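Switching to Phone Payments, Seven Months In

14th September

I set up Hultance on my phone in February, mostly to stop carrying a wallet on short trips out of the house. I said then that I would write something once I had used it for a while, so these are my notes.

Setup took one evening. My bank supports Hultance directly, so the debit card went in with no trouble. The credit card is from a smaller issuer in Lundthorpe and had to be verified by phone. I sat on hold, read a code to a person, got a second code by text, and typed that one into the app. It failed twice and then worked. I still don't know what was different the third time.

For groceries and gas it has been fine. I hold the phone near the reader, it buzzes, and I leave. The limit without a PIN is $50 with my bank, and a full week of groceries goes over that every time, so I end up typing on the keypad anyway. The time saved there is close to nothing. Where I notice a difference is the coffee place and the bus - small amounts, people waiting behind me.
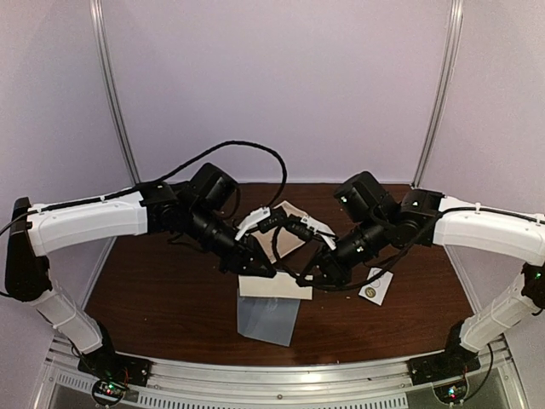 The parking garage downtown is another matter. It only takes Boken, which is a separate app with its own account and its own balance you have to load ahead of time. I put money in, parked there 3 times, and now have a leftover amount too small to pay for an hour. Boken will refund it for a fee that is larger than the balance. I have left it where it is.

I also tried Sopacua, which is meant for splitting bills. It does that well if everyone at the table has it. At our last dinner only one other person did, and the rest of us paid in cash. I have kept it installed but have moved it off the home screen.

Battery was my main worry going in. The phone has died on me once at a register, and I had a twenty folded in the case, so it wasn't a problem. I would tell anyone trying this to keep some cash there. The hardware store near me has been open since 1962 and does not take phones or, until last year, cards.

The receipts are the part I like most. Hultance keeps a running list by store, and I can export it at the end of the month and drop it into my budget spreadsheet. The store names come through oddly sometimes (my dentist shows up as a string of numbers) but the amounts have all matched my statements so far.

I am keeping Hultance. Boken goes as soon as the garage takes something else. The new phone comes next month and I will have to verify the Lundthorpe card all over again, so I'll post an update if that goes any better.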